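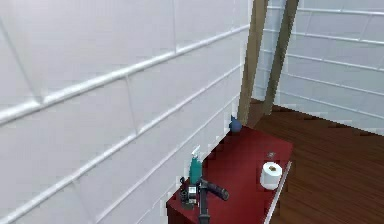

Research Article | Domestic Interiors

Home Issues Authors Contact
Shares 842 Comments 6

3.2 Why people panel their walls

Figure 4. Room model with white panelled wall, raised mouldings and rails.

I should own up to a bias before going any further. I grew up in a house in Jiltby with panelling in the hall, and I loved it (my mother, who did the dusting, didn't!). So when Hendrik Ndlovu and I sent our questionnaire round the terraces at Ponomgate, I was fairly sure people would tell us they'd put panelling up because it looked grand. We posted 1,447 forms and got 557 back, which cheered us up no end.

Grandness hardly came into it. Most people talked about damp, or bad plaster, or a wall the last owners had left in a state. One man in Savton Road wrote two full sides on the price of skim coating and then, right at the bottom, added that his wife liked the look. I've kept that one pinned over my desk.

Rails got a surprising amount of ink too. Older residents called the lower one a chair rail and had firm views on its height, while younger ones mostly asked us what it was for. Figure 4 has two running parallel, with fainter upright seams crossing them, and that large grid is the layout I mean by "broad panelling" from now on. Narrow boards are dealt with in section 3.4.

Mandla Adams read an early draft and thought I'd made too little of rented homes, and he's right. Tenants can't usually nail things to walls, so they turn up in our replies mainly as people who inherited somebody else's taste. I come back to them in section 5, where the answers on paint get rather heated.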